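小侦探学堂：为什么有的短信会骗人？

小朋友们好呀，又是我！上次有个读二年级的小读者写信来问：“奶奶手机上收到一条短信，说她中奖了，奶奶特别高兴，妈妈却马上把它删掉了。妈妈是不是太小气啦？”

哈哈，妈妈一点儿也不小气，妈妈这是在保护奶奶的钱包呢。今天我就跟大家聊聊“诈骗短信”这件事。

先说说什么叫诈骗。诈骗就是用假话把别人的东西骗走。你想想看，要是同桌跟你说：“把你的卡片给我，明天我还你两张！”结果他根本没打算还，那就是骗人。大人的世界里也有这样的事，只不过骗的是钱，而且骗子常常躲在很远很远的地方，连脸都看不见。

那骗子怎么会知道奶奶的电话号码呢？其实他多半根本不认识奶奶！他用电脑把同一条短信一口气发给好多好多人。我打个比方：假如他发出去1000条，有998个人看都不看就删了，只有2个人相信了，每人给他转了500元，那他就白白拿走了1000元。你看，骗子就像往池塘里撒了一张大网，他不在乎捞到的是哪条鱼。

所以呀，收到这种短信，可不说明你特别幸运，也不说明你做错了什么。

我自己也差点儿上过当！（说出来有点儿不好意思。）今年3月，我收到一条短信，说我有个包裹送不到，要我点开一个链接，补交12元的运费。巧了，我那几天正好在等一本书，心里一急，手指头都伸到屏幕上了。幸好我多看了一眼，发现那个网址长得怪怪的，中间夹着一串乱七八糟的字母。我就去问卖书的店，店里的人说：“您的书昨天就放在门口的柜子里啦。”好险！

12元听起来不多，对不对？可是骗子真正想要的，是我填进去的银行卡号和密码。有了这些，他就能拿走多得多的钱。

后来我去请教了一位阿姨，她叫Veronika Grabner，专门教大人怎么防骗。我问她：“骗子的短信有什么共同点吗？”她说，骗子最喜欢用两样东西，一样叫“着急”，一样叫“高兴”。

“着急”的短信是这样的：“您的账户马上就要被关闭，请在十分钟内点击链接！”人一着急，脑袋就转不动了，跟考试快打铃的时候一模一样。

“高兴”的短信呢，就是“恭喜您中了大奖”这一类。可是你从来没有买过彩票，也没有参加过抽奖，奖品是从哪里冒出来的呢？

还有一种更狡猾，会假装成你认识的人：“妈妈，我手机摔坏了，这是我的新号码，快给我转点儿钱。”很多家长一看是孩子出事了，什么都顾不上想。你们家可以约定一个暗号，比如养过的小乌龟的名字，或者谁也猜不着的一句怪话。收到这样的消息，就先问暗号。我家的暗号是……嘿嘿，当然不能告诉你们！

对了，有小朋友问，骗子会不会冒充有名的公司？会的，而且经常这么干。我编两个名字给你们看看怎么分辨吧。假如有一家卖玩具的店叫Lemia，骗子可能会做一个网站叫Lemla，把中间的小写i换成小写l。读快一点儿，你发现得了吗？再来一个，Sestex变成Sestexx，多了一个尾巴。你可以和爸爸妈妈玩这个游戏，一个人写真的，一个人改一个字母，看谁找得快。我跟我侄子玩过，他赢了我好几回，得意得不得了。
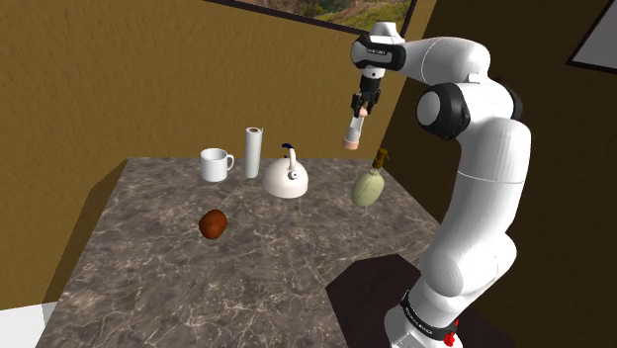 本地，2024年10月11日

好，现在说说要是真的收到了可疑的短信，该怎么办。

第一件事，什么都别点。不点链接，不回短信，也不打里面写的那个电话。有的短信会说“不想再收到请回复T”，对陌生的短信也先别回，你一回，骗子就知道这个号码有人在用了。

然后把手机拿给大人看。就算你觉得可能是自己弄错了，也要拿去看，大人不会笑你的。如果想知道短信说的是不是真的，就请大人自己去找那家公司的电话，比如银行卡背面印的那个号码，打过去问一问。

要是已经点了呢？或者已经把密码填进去了？这时候最重要的是赶快说出来，千万别藏着。我知道，做错了事会害怕，想等一等，说不定就没事了。可是越早告诉大人，大人就能越早联系银行和警察，钱就越有可能保住。被骗不丢人，很聪明的人也会被骗，该难为情的是骗子呀！

还有几样东西，不管谁来问都不要随便告诉他：家里的地址、爸爸妈妈的银行卡号、各种密码，还有手机上收到的验证码。验证码就是那一串数字，它就像家门的一把临时钥匙。真正的客服叔叔阿姨是不会来跟你要这把钥匙的。

最后给大家留个小任务。今天吃晚饭的时候，问问家里人：“你收到过最奇怪的短信是什么样的？”我敢说每个人都有一条！听完了别忘记教教爷爷奶奶怎么看网址，他们小时候可没有这种课。如果你家听到了特别离谱的，请大人帮忙写信告诉我，下一期我们来聊聊假冒的电话，那里面的花样就更多啦！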